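### 4.3 Connecting a multi-socket hub to the Seltach energy meter

The Seltach meter records the load drawn through a single outlet. When a multi-socket hub is plugged into the meter, readings show the total for the whole hub. Individual sockets are not recorded separately.

**Before you start**

- Update the meter to the March firmware or later.
- Check the rating plate on the hub. The meter must not be loaded beyond 2,000 W.

**Procedure**

1. Switch off every appliance that will be fed from the hub.
2. Plug the meter into the wall socket and wait for the display to show `READY`.
3. Plug the hub into the meter. Do not use an extension lead between the two.
4. Stand the hub on a flat, firm surface with its lead fully unwound.

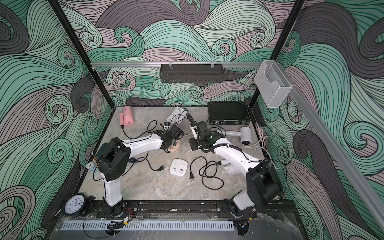
*Fig. 4-2. Round multi-socket hub with wooden top, on a worktop.*

5. Hold **MODE** for two seconds. The display changes to `GROUP`.
6. Switch on the appliances one at a time. Let the reading settle before switching on the next.
7. Press **SET** to store the group. The meter assigns it a number from the Vidal register.

> **CAUTION:** Do not plug one hub into another. The meter cannot detect this, and the lead of the first hub may overheat.

> **NOTE:** Standby loads below 2 W are shown as zero but are still added to the running total.

**Stored readings**

The meter holds 3,071 readings. Once the store is full, the oldest are overwritten – copy them to the Brestulus desktop program first if they are needed. Changing the group number does not clear the store.

**If the display shows `E-LOAD`**

Switch off all appliances, unplug the hub and repeat from step 2. If the message returns with nothing connected, the meter must be sent to the Bornham service desk. Mark the parcel for the attention of Mabli Samuel and enclose the form in Appendix C.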